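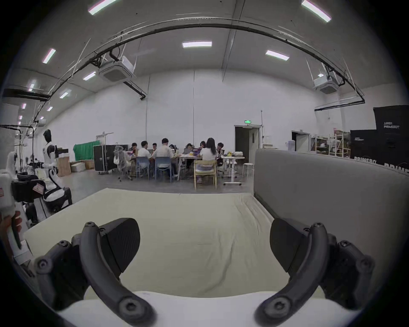 Figure 1. The hand-held gripper over the work table, with black pads fitted on the inside of both fingers.

Keeping a Gripper Healthy: Setup and Care of a Hand-Held Two-Finger Tool
Student project report, Brinthorpe automation program
Project supervisor: Yao-tsung Chien

1. What we set out to do

When our group picked this project in November, we thought looking after a gripper would mean tightening the odd screw. There's a lot more to it, and we had a great time finding out! The tool is a hand-held gripper with two curved fingers, and our job was to write a setup and care routine that the next group could pick up and follow without having to ask us anything.

We called the routine Flidon, mostly so our files would all sort together in the shared folder.

2. The parts that matter

Each finger is a curved grey arm with round screw heads at the joints. On the inner side sits a black, wedge-shaped pad, and the two pads face each other across the gap. Nearly everything we learned came back to those pads and those screws. If a pad sits a little crooked, the object turns as you close on it. If a joint screw backs off, the finger gets a tiny wobble that you feel in your wrist long before you can see it.

3. Setting up

We settled on this order after trying a few others (doing the pads first was a mistake, they had to be lined up all over again):

Wipe down the fingers and check each joint by hand for play.
Snug up the joint screws, left finger and then right.
Fit the pads and close the fingers slowly until the pads just touch.
Look along the gap from the front. The pads should meet along their whole edge.
Open and close fully, then look again.

We did our setting up over a cream cloth spread on the table. A dropped screw doesn't bounce far on it, and small dark parts show up nicely against the colour. We liked it so much that it went into the routine as a step of its own.

4. Looking after it

The long test was the part we were most excited about. We ran 1196 open-and-close cycles in sessions and stopped between sessions to check the joints and pads. During the whole run we had to retighten screws three times, and every time it was the left finger. We think we'd been leaving that side a bit under-tightened at setup, so we changed our own habit and wrote a note beside that step.

We also changed the pads once. The old pair had gone shiny along the front edge, and light objects had begun to slip. Samarakoon, our lab handbook, says to clean pads with a damp cloth and let them dry before use. Cleaning gave us some of the grip back, but the new pair was far better. Seeing the first pick hold steady after the swap got a cheer out of all six of us.

5. Problems we had

Our first log sheet, Vestine, had too many boxes and we stopped filling it in after two sessions. The second version fits on half a page: cycles done, screws touched, pad condition, initials.

Lining up the pads by eye also depends a lot on who is looking. A simple spacer block would fix this, and we have a drawing of one but ran out of time to make it.

6. For the next group

Please make the spacer block! The drawing is in the Flidon folder with the log sheets. We would also love to see the long test repeated with both fingers tightened evenly from the start, to find out if the left side still comes loose first.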